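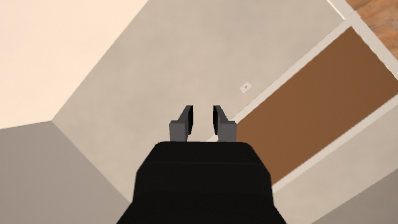 *The brown door.*

By order of the Irkach District Veterinary Office, dated 18 April 2018, no sheep or goat was to cross the Onu bridge in either direction until further notice. The order was signed by Silviu Iordache, District Veterinary Officer, and was read aloud at the market by his deputy, Bianca Stoica, who had a cold and had to read the second paragraph twice.

The district then held 2,000 sheep. Of these, 17 belonged to Maricica Sârbu, and on the morning of the order they were on the wrong side of the river.

Mrs. Sârbu presented herself at the office at the opening hour and requested an exemption. She was informed that exemptions were granted on Form 30, and that Form 30 was issued in Stedia. She asked who would milk the ewes in the meantime. The clerk, Costel Matei, entered the question in the register and gave it a number. 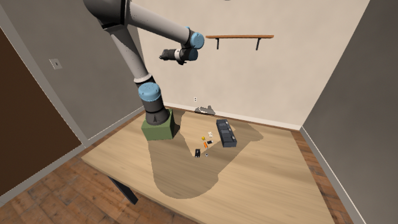
## The Second Application

The inspector sent from Stedia was Kamrul Navaratnam. He examined the flock on the far bank, found no blisters on any mouth or foot, and recorded as much in ink. He also recorded that the applicant had crossed the bridge on foot each evening with two pails, washed her boots in the trough at both ends, and spoken to no other shepherd.

"The order concerns animals," Mr. Iordache said when the report reached him. "It is silent on pails."

"It should not be," said Ms. Stoica.

An amendment was drafted that afternoon. Milk from the far bank was to be boiled before sale, and Mrs. Sârbu was to sign for each pail.
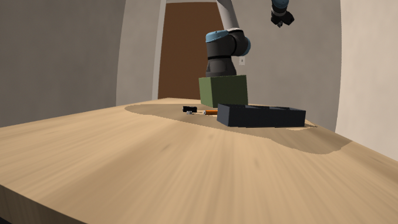
She signed for them through the whole of the summer. The signatures grew smaller as the pages filled, and by September they had been reduced to a single letter, which Mr. Matei accepted. When the order was lifted, the flock came home over the bridge a little after dawn, and the clerk walked out without his coat to enter the time.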